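Trying Out the Garkimov Suture Practice Package – Project Report

By Oona Sjöberg, with Bahman Arabzadeh and Tamás Kerekes
Supervisor: Judite Salgado
Handed in June 8, 2022

Why we picked this

Our assignment was to pick a service that a teaching lab could really sign up for and find out if it was worth the bother. Bahman wanted to do a warehouse robot. Tamás wanted anything with a discount. I had been reading about robotic surgery since September and got my way, mostly by being loud about it!

Garkimov sells a practice package for robotic suturing. You book time on a two-arm station at their Killovlow site, a trainer sets up the tissue and the instruments, and you get the video of your work afterward together with a feedback sheet. We booked the student version, which gave us 13 sessions split between the three of us. Our trainer was Loredana Bellini, who is very patient and has a way of saying "again" that I still hear when I'm brushing my teeth.

None of us had any surgical training going in. I can sew a button on. That's the level.

What the sessions are like

The first couple of sessions have no needle in them at all. You move the arms, open and close the jaws, pass a bit of thread from one side to the other, and find out that your left hand is basically a stranger. Loredana corrects how you sit and where you rest your elbows before she says anything about the instruments, which annoyed me at the time and helped a lot later.

Then comes closing a cut with separate stitches, each one tied and trimmed before you start the next. The thing that got all three of us was thread management. With your own fingers you feel when a thread is about to go tight. On this station you don't get that feeling back, so you have to watch the thread and judge the pull by eye. Bahman was the best at it and claims it comes from fishing. I kept pulling too far, or leaving so much slack that I lost track of which end I wanted.

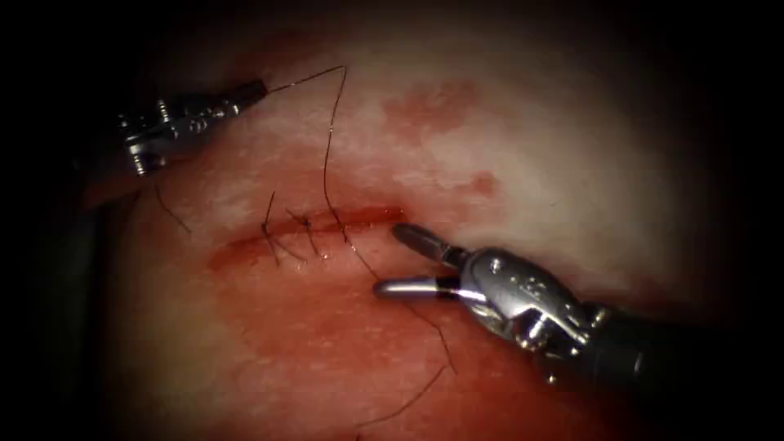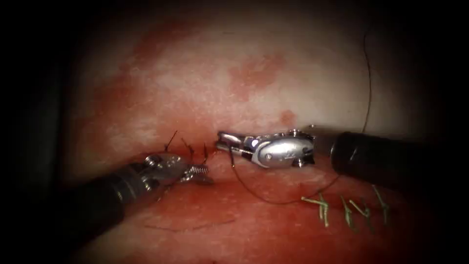

Fig. 1 and 2. Suturing with the two instruments. The first shows the thread pulled taut from the closed jaws at upper left; in the second it hangs in a loose loop below the needle driver.

The close-up view is great, I have to say. You see every little pin in the wrists, and you see the tissue much bigger than you would by leaning over it. The downside is that the view goes dark toward the edges, and when an instrument or a thread end wanders out there you can waste ages getting it back. Tamás asked if the lighting could be changed and was told that it's fixed in the student package. The full package lets you adjust it.

The feedback sheet

You get a sheet after every session with times, a few scores and written comments. The written comments are the good part. Mine said things like "tails too long, trim before moving on" and "stop regripping," and I could go straight to the spot in the video and wince.

The scores were harder to use. The overall score goes up to 28, and my best was 24, but we never found out how the parts were weighted. Bahman and I had sessions that looked nearly the same to us and came back with quite different numbers. We wrote to Garkimov and got a polite answer that didn't explain it.

Cost and booking

The student rate was 212 per session, thread and tissue included, and our course budget covered it. Booking goes through a site called Vekesel and it's clumsy – you can't move a session, only cancel it and hope the slot is still open when you go back in. We lost one slot that way (my fault, sorry Tamás).

We also looked at the Dissanayake package for comparison, but only on paper. It's cheaper and you work alone on a simulator, with no trainer in the room. After having Loredana next to us I don't think we would have gotten very far with that, but we haven't tried it, so take that as a guess.

Would we recommend it?

Yes for a small group with a budget and some patience. For a whole class I'd say no, the booking alone would drive somebody up the wall. If Garkimov would explain the scoring and let students touch the light settings, I'd be a lot more enthusiastic.

For next year's group: take the early sessions seriously, do them close together, and watch your own video before the next one. We left a long gap in the middle and all three of us had to relearn the knot.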